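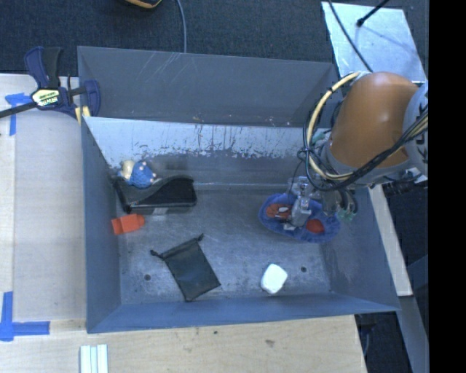

An orange arm and its gripper above a grey metal bin.

The returns problem, measured in centimetres

Rania Tahiri keeps a steel rule in her desk drawer and a flexible tape on the wall beside it. The tape is for people and the rule is for garments. Most disputes about clothing sizes, she argues, come from treating the two as if they gave the same answer.

Tahiri is a garment technologist at Hostatell, which supplies knitwear and outerwear to mail-order sellers. Her work consists largely of writing specifications: sheets of finished dimensions, each with a tolerance, against which a factory cuts and an inspector checks. A medium jumper may have a chest specification of 104 cm, plus or minus 2 cm. Two jumpers at opposite ends of that tolerance are both correct and both carry the same label. The customer who tries one after the other will reasonably conclude that the sizing is inconsistent.

Tolerance is the smaller part of the difficulty. The larger part is grading, the set of rules by which a pattern made for one size is enlarged or reduced to make the others. A typical rule adds a fixed amount at the chest for each step up, with smaller amounts at the shoulder and neck. The rule is simple to apply and cheap to check. It also assumes that bodies change in proportion, and over a wide range they do not. Shoulder breadth increases slowly. Upper arm girth increases quickly. A coat graded in even steps from a size 12 will tend to be too broad at the shoulder and too tight in the sleeve by the time it reaches a size 24.

In March, Tahiri and the pattern cutter Gilles Jacquet completed a wearer trial for a waxed jacket sold under the Stesham name. They recruited 233 wearers, measured each by hand, and recorded where the jacket pulled, gaped or restricted movement. The original pattern used one base size. The revised pattern used three, with separate grading rules between them. Complaints of tightness at the upper arm fell by more than half in the larger sizes. Results in the middle of the range were almost unchanged.

"The middle was never the trouble," says Jacquet. "The middle is where the fit model stands."

Three base patterns mean three rounds of sampling, three fittings and three sets of corrections. Rosine Gilbert, who handles costing at Hostatell, puts the extra development work at 20 working days per style. On a production run of 1,000 pieces this is difficult to recover. On a style that stays in the catalogue for several years it is not, provided that the block, as the master pattern is called, is left alone. Buyers seldom leave it alone. A collar is altered, the body is shortened by a few centimetres, and the fitting work has to be repeated.

Fabric adds its own error. Aravind Pillai runs a textile laboratory at Nunero, where cloth is washed, dried and measured again under controlled conditions. A marked square is used for the test, and the distance between the marks is taken along the length and across the width. Cotton jersey commonly shrinks more in length than in width, so that a T-shirt which fitted in the shop becomes short and, by comparison, wide. Pillai recommends that the cutting allowance be set separately for each dye lot. Few factories do so. Dark shades spend longer in the dye bath and often behave differently from pale shades of the same cloth, and a single allowance for both will be wrong for at least one.

Published size charts conceal all of this. Most give body measurements, some give garment measurements, and a fair number do not say which. The difference between the two is known as ease, and it may be nothing in a swimsuit or 20 cm in a winter coat. Siriporn Chantharasri, a researcher in clothing standards, would like to see both figures printed side by side. Her objection to the present arrangement is practical: a shopper who owns a shirt that fits can lay it flat and measure it with reasonable accuracy, whereas few people can measure their own chest without letting the tape slip at the back.

Tahiri has begun to include finished measurements for each size in the information she sends to sellers. Two of them publish the figures. The others have asked for a shorter table.

Related features
Why wool felts and cotton does not
Chukwu and the return of the narrow loom
Zips: a short guide to failure
What the care label leaves out
June 2026 issue: contents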